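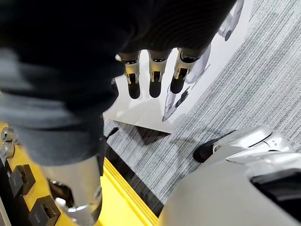 NORKTON, November

Ticket 864 - hand drops out of the control loop partway through a grasp
Project: Skuvska (student manipulation project, robotics club)
Opened by: Ya-wen Poon
Picked up by: Laurier Ross
Priority: high, demo coming
Status: open, workaround in place

Problem
Hand stops taking commands in the middle of a run. Arm keeps going. No crash, no red light, Skedine just holds the last finger position and the log fills up with "stale target". Have to kill the node and bring it back. Happens on the bag pick, never on the block pick so far.

Setup
Two arms, one hand each. Skedine is our hand driver, master branch plus my logging patch. Rudd is the bridge board between hand and laptop. Supply is the 48 V one, same as last term. Wrist cams both on. Nothing new on the laptop except the camera update (yes I know).

Log

4:10 pm, Ya-wen
Power cycled everything. Ran block pick, fine. Ran bag pick, hand went stale on the second try. Restarted node, ok again for a bit then stale.

4:25 pm, Ya-wen
Swapped the Rudd board for the spare. Same thing. Putting the old one back so we dont lose track of which is which.

4:40 pm, Laurier
Can you try with the cameras off? The wrist cams and the hand share a USB hub on our side and I don't trust that hub.

4:55 pm, Ya-wen
Cameras off, 5 bag picks, no dropout. Cameras on, dropout on the first one. So it's that or something close to it. Still doesn't explain why blocks are ok.

5:05 pm, Laurier
Bag pick script asks for the higher frame rate, block one doesn't. Line 660 of the pick config, somebody set it by hand and never put it back. Probably me. Check?

5:10 pm, Ya-wen
Yep, it's there. Dropped it back to default. Cameras on, running again now. Fingertip goes down slow onto the plastic this time, I lowered the approach speed too so I can hit stop. 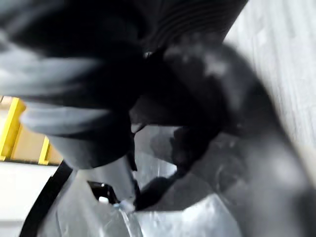

Right before contact check, fingertip down on the silvery plastic-like material, cameras on.

5:20 pm, Ya-wen
Got through that run and the next one with no stale targets. Third run had one warning but it recovered by itself. Never seen it recover before. Saved the log under the ticket number.

5:30 pm, Laurier
One warning is still one too many for a demo. Do you have a second port on the laptop that isn't behind the hub? Put Rudd on that, leave the cams where they are. And please put the approach speed back before we compare anything, otherwise we changed two things at once.

5:35 pm, Ya-wen
Fair. Speed is back. Port on the left side is free but the cable won't reach, it has to go around behind the arm. Looking for a longer one in the cable bin.

5:50 pm, Ya-wen
Found one, no label on it. Works with the keyboard, works with Rudd. Taped it down along the stand so it doesnt catch on the elbow. Bag pick running clean, haven't looked at the log yet. Have to pack up at 6.

Workaround for now
- default frame rate in the pick config, do not touch
- Rudd on the left laptop port, not the hub
- if it goes stale: stop the arm first, THEN restart Skedine. Other way around the fingers snap to home while the arm is still low.

To do
Laurier: make Skedine stop the arm when the target is stale, it shouldn't keep moving with a dead hand. Look at the one warning in the saved log.
Ya-wen: long run with both arms, cameras on, before we close this. Order a proper cable with the right length and lable it.
Whoever is in first next session, check the tape.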